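How to make a submission to a council ward boundary review

Updated 16th July

Quick guide, written fast because the window is short. If your council is redrawing its wards before the next election you get one proper go at having a say. Most people miss it. This is for residents, not candidates, though candidates are welcome to pinch it.

Based on the Flisidport review, where the draft map split Zalldale down the middle and stuck the southern half in with Brikar. Your rules may differ a bit. Check the notice.

What you need

The public notice (council website, usually buried under Governance)
The draft map, and the current one
Elector numbers per ward
An hour or two. More if you're rounding up neighbours.

Step 1. Read the notice properly

Look for the closing date and the closing time. Ours shut at noon, not midnight. Look for the criteria too. Reviewers can only weigh what's on that list, normally elector numbers, communities of interest, physical features like rivers and main roads, and likely growth. Anything outside it gets read and set aside. Saying your current councillor is good at fixing footpaths won't move a line.

Step 2. Get the numbers

Every ward has to sit within a set tolerance of the average, often ten per cent either way. Example from ours: average 3000 electors a ward, so anything from 2700 to 3300 is allowed. Before you ask for a street to be moved, work out what it does to both wards. The one losing it and the one gaining it.

Zalldale wanted the whole southern half back. That was 900 electors. Way over. The bit between the creek and Lakatos Road was 388, and that fitted. Guess which one had a chance.

If elector counts by street aren't published, email and ask. Keep it short. They'll usually send a spreadsheet within a few days. Don't use population figures from the census – kids and non-citizens are in there and your sums will be wrong.

Step 3. Draw your line

Print the map, use a fat marker. Follow things people can see. Creek, rail line, main road. Back fences are a nightmare, you end up with two sides of one lane voting in different wards.

Number your changes and use the same numbers in the text. Do a clean copy at the end, scan it in colour if you can. Grey lines on a grey map are no use to anyone. 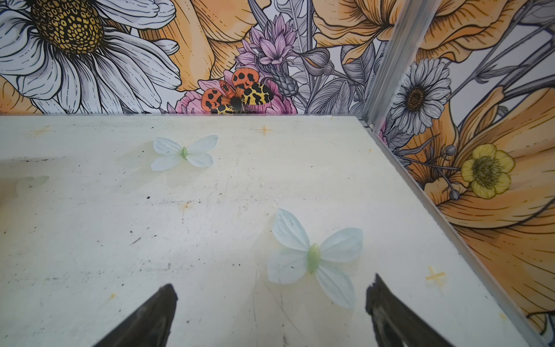

Reader comment from a resident on the Brikar side: we did the map part and skipped the sums, and got a polite letter back saying our version put one ward over tolerance. Two weeks' work. Do step 2 first and get somebody else to check the adding up. Also, they wouldn't take our file because it was too big to upload, so we ended up running a paper copy to the front counter.

Good point on file size. Check the limit in the notice, it's easy to miss.

Step 4. Write it

Two pages is plenty. Order that works:

Who you are and which ward you live in
What you want changed, in one sentence
The numbers before and after
Why the area belongs together
Your map, attached

For the "belongs together" part, be specific. Which school do kids go to, which shops, which bus, which footy club. "We have always been a close community" is in every submission and tells the reviewer nothing. "The only bridge is at the north end, so everyone shops in Zalldale" tells them a fair bit.

Stay off party politics completly. Don't say who the new line helps or hurts. Even if it's obvious.

Step 5. Form letters or your own?

Flisidport got 292 submissions and a big pile were the same letter with different names at the bottom. They do get counted, but the report dealt with them in one paragraph. Better to have a handful of different ones, each with it's own reasons, all asking for the same line. Agree on the line first. Three groups asking for three different lines cancel each other out.

Step 6. Lodge it and keep proof

Online form, email or post, whatever the notice says. Save the receipt. No receipt in two working days, ring them. Submissions are normally published with your name, so leave your phone number off the body of the letter – put it on the cover sheet.

Tick the box if you want to speak at the hearing. You can pull out later but you can't add yourself later.

Step 7. The hearing

Five minutes, sometimes less. Don't read your submission out, they have it. Pick your strongest point, point at the map, answer questions. If asked about a fallback line, have one ready.

After that

Final report for ours is due in September. New wards start at the next general election, not before, and a by-election in the meantime runs on the old lines. Check your enrolment address while you're at it.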